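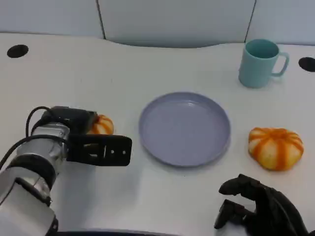 Plate, mug and two stripy pumpkins on the white table

Wekard Forum > Tables and Colour > Lavender plate on a white desk -- do you like it with the orange?

Print this thread | E-mail this thread

tealeaf_mo
11 April 2023

I am so pleased with these colours that I had to post! We've got a long white table at work with the pale grey partition behind it, and for ages it has been the dullest spot in the building. I never thought I was a lavender person, but against all that white it looks lovely, and then the teal mug comes in at the back and the orange stripes just sing. The plate is from Genetti and the mug was from the Jenkins shop in Drovamside, bought on different days with no plan at all.

What I can't settle is where the pumpkin ought to go. On the plate, off the plate? And do I want one or a pair?

garden_gate30
Ooh, lovely. I'd never have put lavender with orange, but I want to try it now. One pumpkin for me, off to the side. The empty plate is the best thing there and I'd leave it clear.

Quibble
Sorry to be the grump, but it's one colour too many for me. Lavender and orange, yes. Teal and orange, yes. All three and my eye doesn't know where to land. Try a white mug.

tealeaf_mo
A white mug on a white table?! It would vanish! I do see what you mean though. I think the teal gets away with it by being so pale. Anyway, I've got the second one out now, so this is the pair. 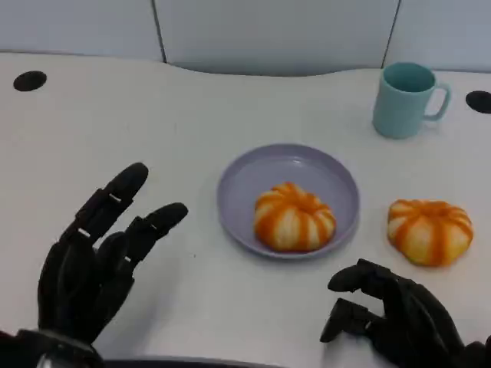 One on the plate, one next to it

garden_gate30
I take it all back, put it on the plate. Orange straight on top of the lavender is gorgeous. The other one looks a bit as if it's waiting its turn, but I like that too.

Quibble
Better, I'll give you that. The plate looks as if it has a job. I still say the mug wants to be nearer, or gone.

paperboats
Can I ask about the black cable holes at the back? I've got a desk like that and they drive me mad, they're the first thing I see. You can get white covers, or stand a plant over them.

tealeaf_mo
I don't mind them! They're right at the back and I've stopped noticing. A plant is tempting, but then Quibble will have green to complain about as well.

Quibble
I would, yes.

tealeaf_mo
Right, so I've been going back and forth and I think I've got my favourite, and it's neither of the ones you two picked. Plate clear in the middle and a pumpkin on each side of it.
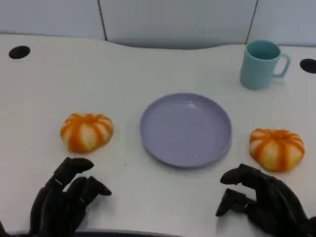 It feels calmer to me, and I like having that flat round bit of purple between two lots of stripes. They aren't dead level with each other and I'm leaving them that way -- I tried lining things up on my kitchen table at home last week and it looked like a shop shelf.

paperboats
Yes! That one. The stripes aren't the same on the two of them either, which I hadn't spotted when they were further apart in my head.

garden_gate30
No, I'm sticking with one on the plate. It's a plate, put something on it.

Quibble
Agree with garden_gate30, and I don't say that often. What size is the plate, by the way? I've got a Genetti one in cream and it's bigger than I wanted.

tealeaf_mo
I'll measure it tomorrow, I'm off home now. Has anyone seen their bowls in the same lavender? Jenkins only had grey

Replies: 11 | Views: 2,417
Contact us | Copyright Wekard | Back to top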